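Dear friends of the Wivville repair evenings, what a June we've had! Elżbieta Jabłońska tells me 22 of you came through the door at the last one, most of you carrying lamps, and I do believe the cookies were gone before I had my coat off. 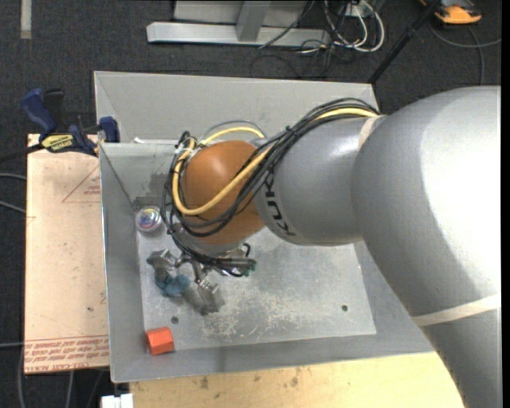

Cords are what I want to talk about this time, as they're behind so many of the lamps and toasters we see. A cord likes a wide, easy bend, and it hates being wrapped tight around a hot iron or shut in a drawer — we've all done it, me included. Look at the thick yellow cable looping around that orange-brown joint and you'll have the right sort of curve in your head. Wojciech Szczepańska will have spare plugs at 3 dollars each next month, and he's happy to show you how to fit one (bring your reading glasses, the screws are tiny!). Doors open at 6:30 as usual, side entrance please.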